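Desktop automation

The little arm school

Small arms are everywhere at the moment, and most of them arrive with a wall of documentation and no idea of what you might do on the first evening. Wallora's beginner service goes at it from the other end. You bring an arm and a two-finger gripper; they send a box of things to pick up, 60 short tasks to work through, and access to a tutor who reads your logs. It costs £396 for the year, and I have had a ridiculous amount of fun with it.

Jong-dae Han, who wrote most of the tasks, starts everybody on toys. I was sniffy about this for an hour or so. Then I tried closing two flat fingers on something curved and shiny, and began to see his point!
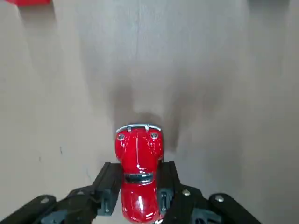 Gently does it: a rounded toy car between the fingers, bumper forwards.

Curves punish a lazy approach angle. Come in slightly crooked and the thing turns as you squeeze, so the early tasks have you lowering, closing, opening and trying again until the numbers settle down. The tutor's notes on my attempts (mine was Thanasis Papadakis, endlessly patient) were short and very good. "Slower on the last bit" appeared more than once.

Bricks come next, and they are where I lost whole weekends. Rows of them, laid out on paper,

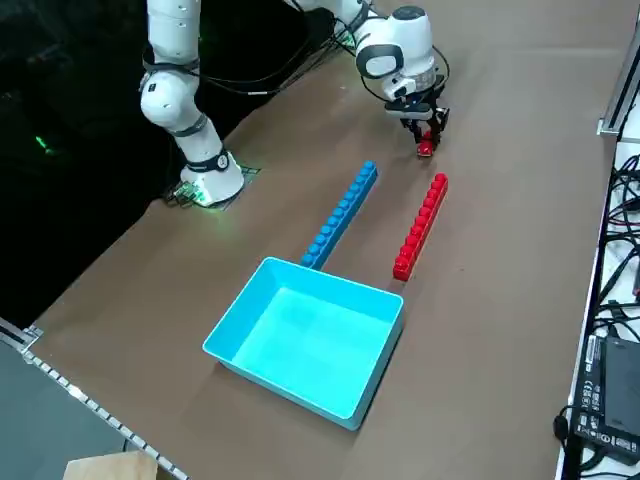
and a task sheet that asks for one brick at a time, placed where you said it would go. The studs leave very little room for error. I had my speed limit at 300 to begin with and was glad of it.

Grumbles? The Skerkix software still forgets its window layout, and the printed guide skips over cable routing in a paragraph. The advanced box, Bona, takes the price up to £975, and I'd want to see more of its tasks before paying that.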